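Robots and Everyday Work
Handout 5: Can a machine clear the kitchen table yet?
Instructor: Haruna Hayashi
Revised 22/04/2025

Reading before class: chapter 2 of the course reader, and the short piece by Natnael Teshome on dishwashing lines. Bring your notes from Handout 4, as we will use the terms "grasp," "place" and "recover" without defining them again.

1. The question

People have been promised a household robot for a long time. Most homes that own one own a vacuum cleaner. Factories have had arms for decades, but those arms mostly repeat one motion on one part that arrives in one position. A kitchen table is a different job. The things on it vary in shape and weight, they are put down anywhere, and they are in a different place the next day.

In this unit we ask what a single arm with a simple gripper can do at a table, and what would have to change before you could leave it alone with the dishes.

2. The table task

The usual test is small. Put out some kitchen things and toy food, give the arm an instruction such as "put the banana in the bowl," and see what happens. Toy food is light, does not bruise and keeps its shape from one trial to the next, so results from different weeks can be compared.

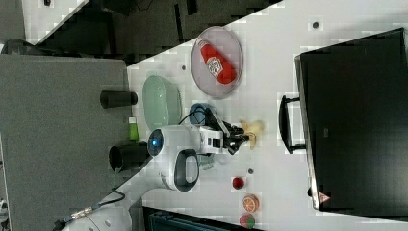
Figure 1. Arm with two-fingered gripper, fingertips close to a toy banana. Ketchup bottle on the clear plate.

A banana is a fair first object. It is longer than it is wide, so the fingers can close across the narrow part, and there is some room for error along its length. The ketchup bottle is a harder case when it lies on a plate. The fingers have to come down on both sides of the bottle without hitting the plate, and if the grip is off center the bottle may turn as it is lifted.

Note the cables too. On an arm like this one they travel with the joints, and a path that is clear for the hand may not be clear for the cable behind it. Students planning motions on paper nearly always forget this.

3. What counts as done

Before you read any claim about a robot doing a chore, find out how success was scored. Three scores are in common use:

Pick only: the object left the table.
Pick and place: the object ended up where it was asked to go.
Whole task: every object is where it should be, nothing was knocked over, and no person stepped in.

These give very different numbers for the same machine. For our worked example, take a run of 200 single picks where 62 percent end with the object in the right place. That sounds usable. Now ask for five objects in a row. If each attempt is independent, the chance that all five go right is 0.62 multiplied by itself five times, or a little over 9 percent. Misaki Hamada's lecture on long tasks goes through this in more detail.

The model is too simple in one respect. Failures are not independent. A bottle that rolls away may end up against the next object and spoil that pick as well.

4. Which objects are hard, and why

Work through the layout in Figure 2 before you read the notes under it. For each item, write down where you would put two fingers.

Colander: wide and open. Grip it by the rim or by one of the side handles. The middle is out of reach for a narrow gripper.

Slotted spatula: easy to hold, awkward to lift. One end is in the pot, so the arm has to raise it clear before moving sideways.

Mug: the small handle is a poor target. Most systems take the wall of the cup.

Toaster oven: a door has to swing on its hinge, so the hand must follow an arc. Pulling straight back works for the first part of the motion only. The knobs need a turn of the wrist.

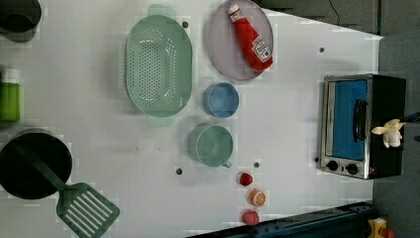 5. Home and shop floor compared

Chiharu Aoki's notes on the Prandska packing line make a useful contrast. There the bins are fixed, the lighting does not change, and a worker can clear a jam. The line was laid out to suit the arm. A family will not rearrange its kitchen for a machine, or not for long.

Speed also matters less at home than people expect. If the table is clear by morning, a slow arm is acceptable. A broken glass on the floor is not.

6. For discussion

Choose one chore you do every day and list the separate picks in it. Which would you give to a two-fingered gripper now?

The Wellent brochure in the reader says its arm "handles kitchen tasks." Which of the scores in section 3 would you ask the company for, and over how many trials?

Is a robot that needs help once per meal worth having? Answer for a busy household and for a person who cannot lift things easily.

7. Written work

Two pages, on the second or third discussion topic. Show any arithmetic. Hand it in to Natsumi Hirose at the department office before the next unit begins. Handout 6 covers folding cloth.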